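8 October 2021
By Coralie Goodwin

Stone Underfoot, Steel in Hand

Polished marble is a poor floor for a workroom, and plenty of people work on it anyway. The ground floor at Carnham was tiled long before anyone thought of cutting cloth and card there. When Shahnaz Cassim took the lease, she priced a vinyl overlay, looked at the figure, and kept the stone.

The tiles are large squares laid on the diagonal. A diagonal layout wastes more stone at the walls than a straight one, where every edge piece becomes a triangle, but it draws the eye away from walls that are out of square. At Carnham the long wall is out by 6 millimeters.

Marble is mostly calcite. It scratches under steel and etches under acid, so vinegar and lemon cleaners stay out of the building. Cassim's crew uses a pH-neutral soap and a flat microfiber mop. Grit does most of the damage. A dropped tool leaves a bruise, a small white mark where the crystals have been crushed, and no soap will lift it.

Scissors are the usual culprit. They land point first. Iddrisu Odoi, who services hand tools for the Treloar workshops, checks the pivot before the edge. On a bolted pair, the nut sets the tension. Too loose, and the blades part under load and fold the material. Too tight, and the hand tires within the hour. He holds the pair up by one ring, opens the other to 60 degrees and lets go. The free blade should fall partway and stop. 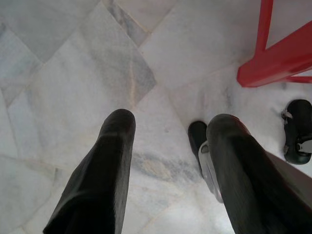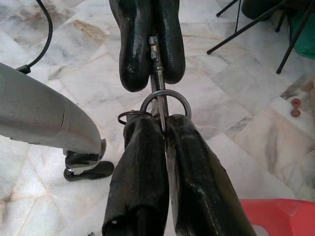 Odoi puts one drop of light oil at the pivot, works the blades, and wipes off the surplus, which would otherwise mark both cloth and stone. He serviced 73 pairs last December and replaced the nut on nine of them. Sharpening comes last, and only on the beveled face. The flat inner face is left alone except for removing the burr.

Cassim has budgeted $265 for a repolish of the worst tiles by the door. The rest will wait until the lease is renewed.

Contact the editors | © 2021 Stistmont | Back to top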